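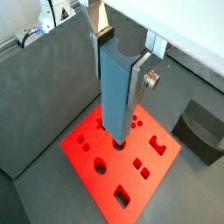 Leading by the wrist: how Tranport teaches an arm to find the hole

Reading time: 4 minutes

The peg is blue-grey, square in section and notched at the top with a half-circle. The board is red and has round, oval, square and C-shaped openings. A new operator at Tranport's workshop in Drornham spends the first week with parts of this sort, moving the arm from place to place, before being allowed to record anything.

Tranport fits small assembly cells for manufacturers whose batches are too short to justify conventional programming. Its customers change a part, a fixture or a supplier several times a year. Writing a new program each time costs more than the labour it replaces. The company's answer is demonstration: a person performs the task with the arm, the controller logs what the arm did, and a model is trained on the log.

There are two ways to do it. In hand guiding, the operator takes hold of the arm near the wrist and pushes. The joints are held in gravity compensation, so the arm carries its own weight and yields to the hand. In remote control, the operator sits at a desk with a smaller handheld device called Halász, named by the engineer who built the first one after the street he lived on, and the arm copies its movement.

Anikó Orbán, who runs training, prefers remote control for anything involving contact. The objection to hand guiding is mechanical. A force sensor in the wrist cannot readily separate the push of the operator from the push of the board. "You get a beautiful trajectory and a useless force trace," she says. "For moving a box across a bench I would hand-guide it every time. For insertion, the force trace is the part I want."

Remote control has its own cost. The operator loses the feel of the part and has to work largely from the wrist camera, which looks down past the fingers. Depth is poor from there. A peg a short distance above the surface and a peg touching it can look much the same, and the beginner's habit is to keep lowering until something stops. Halász returns a scaled-down version of the contact force to the hand, filtered to keep the loop stable. The filtering removes the sharp onset of contact, and operators learn to recognise the duller signal that is left.

What counts as a demonstration

Attila Bozsik joined as an operator in August after several years setting injection moulding machines. He records in blocks of 10 demonstrations, then stops. The limit was set after the team compared early and late recordings from the same afternoons. Tired operators did not fail more often. They became faster and more uniform, and they approached from the same side every time. Models trained on those recordings handled a correctly placed board and very little else.

Variation therefore has to be put in deliberately. The board is turned between recordings. The grasp is shifted up or down the peg. On some runs the operator is told to miss: to bring the peg down against the rim of an opening, wait for contact, and slide across until the edge gives way. These recovery recordings are tagged separately and are the most tedious to make, as the contact must be firm enough to register and light enough to leave the grasp undisturbed.

Bozsik describes the search movement as "wiping a table with one finger". It took him three weeks to produce it reliably through the handheld device.

The unit of data is a complete attempt, from the peg held clear of the board to the fingers opening. Joint positions, finger width, wrist force and camera images are logged against a common clock. Clock drift caused more trouble in the first year than any learning problem. An image that arrives late teaches the arm to react to a contact before seeing it, and the resulting behaviour is hard to diagnose by watching.

The acceptance run

Each trained skill goes to Esko Hirvonen for acceptance. He was not present for the recordings and sets the board positions himself. The most recent insertion skill completed 91 per cent of its attempts. He considered that adequate for the bench and inadequate for a customer. The failures fell into two groups. In the first, the peg had rotated slightly in the fingers and the arm carried on as though it had not. In the second, the corner of the peg caught and the arm kept pressing at constant force until the limit tripped.

The second group was dealt with by recording more recoveries. The first remains open. Barnabás Szilágyi, who designs the grippers, would change the finger pads to resist rotation. Orbán would rather show the arm rotated grasps and have it correct them, on the grounds that a customer's pads will wear. Both versions are being tried.

From board to product

The first paying application is at Cikgate, a maker of door-entry panels, where an arm seats a keyed connector body into a moulded housing. The geometry is friendlier than the training board: one opening, one orientation and a chamfer. The parts are worse. Housings from the two moulds differ enough to feel different through the handheld device, and both had to be represented in the recordings.

Tibor Erdős, production manager at Cikgate, was less interested in the model than in who would retrain it. His condition was that his own line staff could add demonstrations without calling Drornham. Four of them have now been through the course. They use hand guiding to set the approach and the handheld device for the last few millimetres, an arrangement that Tranport had not planned and has since written into its manual.

The course still begins with the red board.

Get our engineering features by email once a month. Enter your address to subscribe. You can unsubscribe at any time.

Contact us | Copyright notice | Back to top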